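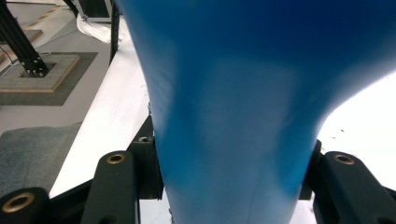
By the time the kettle had boiled for the second time that November afternoon, Anatole Tanguy had read the Marchal leaflet from front to back and was starting on it again, because he had been brought up to be fair to salesmen, even the ones who came all the way from Gorkmont and left mud on the mat.

"A pair of grippers," he said, "which you hold in your own two hands."

"That's it," said Aurélien Millet, beaming at him over the biscuits. "You do the job with them, just as you'd do it any other day, and the robot learns from you. Thirty days' trial, and 588 a month after that if you like it."

"And if I don't like it?"

"Then I come back and fetch it, and you give me another cup of tea, I hope!"

Anatole thought about this. He had been packing things in Jernisgate for 39 years (glass mostly, and then plastic when the glass went, and once, for a whole dreadful winter, live snails) and he had never been asked to teach anybody who couldn't answer back. His hands weren't what they had been, it was true, and the mornings were the worst of it. But there was such a lot to packing that he had never put into words, the little pause before you let go, the way you felt for the weight of a thing before you trusted it, and he wasn't at all sure it would travel down a pair of dark gray fingers.

"They bought three at Kosutow," said Aurélien, rather gently, "and the woman who runs the floor there told me she talks to hers. She says it helps her go slowly."

"Does it answer?"

"Not so far."

Anatole laughed in spite of himself, and got up, and put his reading glasses away in the wrong pocket, where he would spend most of the evening looking for them. Then he picked up the grippers, one and then the other, and squeezed them a few times to get the feel of the spring.

"Well, come along," he told them, a bit shyly. "We'll begin with something easy, and you're to stop me if I go too fast."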